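About Skemow

Skemow is a small newsletter about war, peace and the world's harder news, written for people who would like to follow it all but have jobs, kids and dinner to get on the table. We started in Jokville with four writers and a mailing list of friends and cousins, and we're still a little amazed (and very grateful!) that it has kept growing.

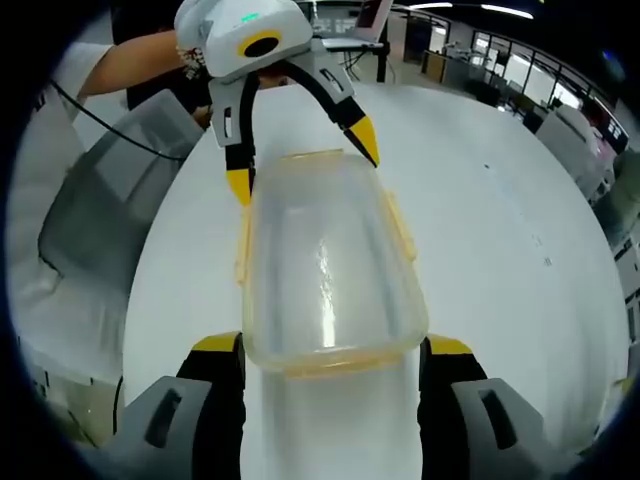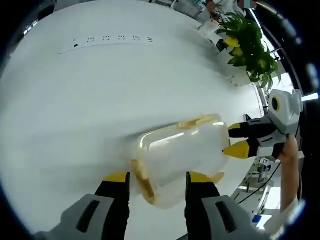
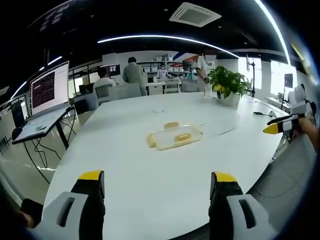 Jiahui Cheng wrote to us in September that ours was the first report on the ceasefire talks she had read through to the end, and that she'd since passed it on to her whole street. Letters like hers keep us going, and we try to answer every one.

Every Thursday we send out one long piece and two short ones, in plain words, with a map whenever a map would help. We say where our facts come from, and when we get something wrong we fix it at the top of the next issue — never tucked away at the bottom. Readers in over 200 towns now get Skemow by email, and Tsz-kin Wan looks after the mailbox, so do write in and say hello.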